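Chapter 6
The Job Next to the Machine

My first week at the packing plant in Plislow, I asked a shift lead what the new automation had taken away from her crew. She laughed and said I'd asked it backward — I should ask what it had handed them. So I did, and her list filled 2 pages of my notebook!

Most of it was small stuff. Who wipes down the table? Who puts the marker back where the gripper can reach it? Small jobs like these rarely show up in a job description, and at Drurnthorpe (we'll spend a lot of time there in this chapter) they ate up 50 minutes of every shift before anyone wrote them down.

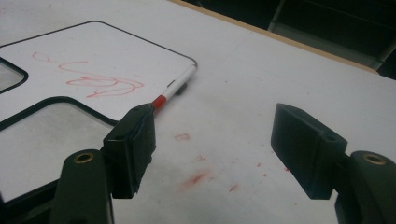

Figure 6.1. Gripper fingers near a marker beside a white board. Note the red marks on the tabletop.

I like starting with a marker and a board because you already know how to do this job. You pick up the pen, you write, you put it down, and you've never had to explain it to anybody. Now try writing those steps out for a coworker who has only two fingers. Where does the pen go? Which end comes first?

Keep your answers handy, we'll need them when we get to the Metitz case and the fight over who gets paid for setup time.

6.1 Who Does the Leftover Work?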